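Two grippers, one long Tuesday

May 25, 2021
4 min read

I promised a few of you that I'd write up the gripper comparison once we'd had a proper go at both, and I've put it off long enough that Rochelle Pomare has started asking me about it over lunch. So, kettle on, let's get into it.

For anyone who missed the last post, we've been trying to decide between two hand-held grippers for recording demonstrations. You hold the thing, you do the job with it (pick up the cup, put down the cup, try not to get bored of the cup) and the camera on it records what your hand was up to. Our two candidates are the Lodgate, which we've had on the bench since September, and the Jultard, which is newer, lighter and has a far nicer colour of carry case, if that sort of thing sways you. It sways me a little.

I'll start with the weight, which surprised me. The Jultard comes in at 872 grams on our kitchen scale with the battery in, and I'd expected that to settle things. After a whole morning of swapping back and forth, though, I kept reaching for the heavier Lodgate. Its handle sits further back, so the load rests over your wrist instead of hanging off your fingers, and by lunchtime my forearm could certainly tell the difference. Rochelle has smaller hands than I do and felt exactly the opposite, so please take my forearm's opinion with a pinch of salt!

Then there's the view. Both use a very wide lens, and I've come around to that in a big way. My first instinct was that all that bending at the edges would be a nuisance, and that we'd be better off with a tidy, narrow picture of the fingertips. But with a narrow lens you lose your bearings the moment you get close to the table. With the wide one there's nearly always a ceiling light or a railing or a bit of window for the tracking to hang on to.
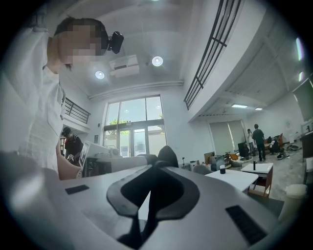
The big room through the wide lens, projector, balcony railings and all.

We recorded 2,128 clips over the fortnight, split as evenly as we could manage between the two, and I sat down on the weekend with a very large pot of tea to look at where the tracking had dropped out. The Jultard lost its place in 21 of them. The Lodgate lost its place in two. I should say that most of the Jultard's trouble came when one of us swung around quickly near bright windows, and a firmware update might well sort it out, so I wouldn't write it off on that basis.

The fingers are another matter. The Jultard's are softer and they're lovely on anything round, but they fold over on thin things like a ruler or the edge of a plate, and then you end up chasing the ruler around the table like a kid with a bar of soap. We tried the stiffer Kütt inserts in both grippers and they helped a good deal, although they're fiddly to get on and I dropped one behind the radiator, where it still is.

We're keeping the Lodgate as our everyday gripper and holding on to the Jultard for the soft fruit work, where it's the clear favourite. Next on my list is the Jollby controller, which arrived with a plug that fits nothing we own. I've ordered an adapter.

Comments (3)

Trackside Mel
Did you try the Kütt inserts with the rough side out? Ours stopped slipping on cutlery once we flipped them.

bench_and_brew
Same experience with the wide lens here. I was dead against it until I had to record next to a blank white cupboard. More background, please!

Graeme in Ballarat
Would love to hear how the Jollby goes. The plug on mine was odd as well, and the adapter took ages.

Recent posts
Sorting out the charging shelf
Picking up pears without bruising them
Labelling clips when you'd rather be in the garden
First week with the Lodgate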